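Wanley Two-Arm Station: Operator Guide
Section 4. Recording Demonstrations by Remote Control

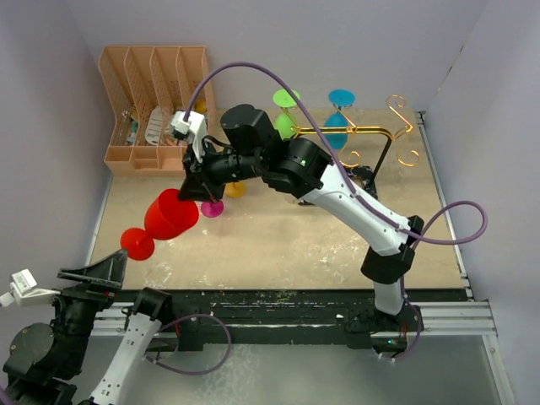
4.1 Scope
This section covers recording with both arms driven from the leader handles. For hand guiding (moving the arm directly with its motors released), see Section 5. The worked task is the glass rack task: pick up a plastic wine glass, turn it over, and hang it by the foot on the rack. Complete the arm check in Section 3 before you start.

4.2 Preparing the table
1. Clear the table of tools, tape, and spare fasteners.
2. Set the rack on the side of the table served by the right arm. Leave enough room above it for the gripper to approach without the elbow crossing the rail.
3. Place the organizer against the back panel. It stays there for the whole session and is not part of the task.
4. Stand the glasses for the episode on the table surface. Change their positions between episodes.
5. Check that each cable has enough slack for the wrist to turn through its full range. A cable that pulls tight will show up as a force error on the wrist joint.

Note: Some glasses may already be on the rack when an episode begins. Vary the number from episode to episode and enter it in the Start State field.

4.3 Starting a session
1. Switch on the arm power supply and wait for the status lights.
2. Open Plovis on the station computer and select New Session.
3. Choose the task name from the list. Do not type a new name for an existing task. Plovis treats "glass rack" and "glass-rack" as two tasks and will not merge them.
4. Hold both leader handles in the rest position and press Align. The arms move slowly to match the handles.
5. When Plovis shows Aligned for both sides, press the foot pedal once to take control.

CAUTION: Keep hands and sleeves out of the work area from the moment Align is pressed. Both arms may move at the same time.

4.4 Recording an episode
1. Press the pedal twice. A tone marks the start of the recording.
2. Lower one gripper over the chosen glass and close it slowly. Stop closing when the glass no longer shifts between the fingers. The glasses are plastic and will flex under full grip.
3. Lift the glass clear of its neighbors before turning the wrist.
4. Turn the glass to horizontal. If the second arm is needed to steady the foot, bring it in at this point and at low speed.
5. Continue turning until the foot is up, then slide the stem into the rack from the open end.
6. Open the gripper, back away along the line of approach, and return both handles to rest.
7. Press the pedal once to stop.

Episodes longer than 600 frames are split on saving. If this happens often, practice the motion with recording off.

CAUTION: The software does not prevent contact between the two grippers. Minimum finger clearance is set by the operator. If the fingers touch and lock, release the pedal, open both grippers from the Plovis panel, and repeat the alignment.

4.5 Keeping or discarding
Keep an episode in which a glass slipped and was picked up again in one continuous motion. Mark it Recovered. Discard an episode if the rack moved, if a person reached into the work area, or if error 17 (handle signal lost) appeared at any time.

Pauses of more than 2 seconds should be avoided. They are copied by the trained policy and are difficult to filter out afterward.

4.6 Ending the session
1. Return both arms to rest and press Release.
2. Select Close Session and wait for the file check to finish. Do not switch off the supply during the check.
3. Export to the Bangash folder on the shared drive. If the export stalls, confirm that port 1548 is open on the station computer.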